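Donska Zip Pouch, Black
Item 376-B
Supplier: Fluvport

Flat zippered pouch for cables, pens, adapters and other small items kept on a desk or in a bag. Black fabric body with a zipper closure. Sold singly or in packs of 100.

Load limit is 400 g. Above that the seam next to the zipper stop carries most of the weight, and stitching wears early. For heavier contents use the Suvarna pouch, which has a second row of stitching.
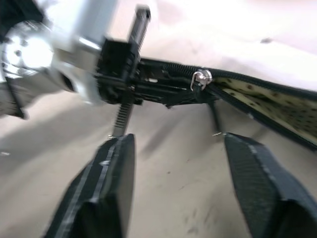 Close the zipper fully before stacking or shipping. Pouches store flat when empty – a standard carton holds 153. Keep cartons out of direct sunlight, as black fabric fades unevenly along the folds.

Care: wipe with a damp cloth and air dry with the zipper open. Do not iron. Do not machine wash.

Orders placed before noon ship the same day from Trelville. Packs of 100 ship separately from single units. Bulk inquiries: Asuka Sakai, Trelville office.

Page updated January 11, 2021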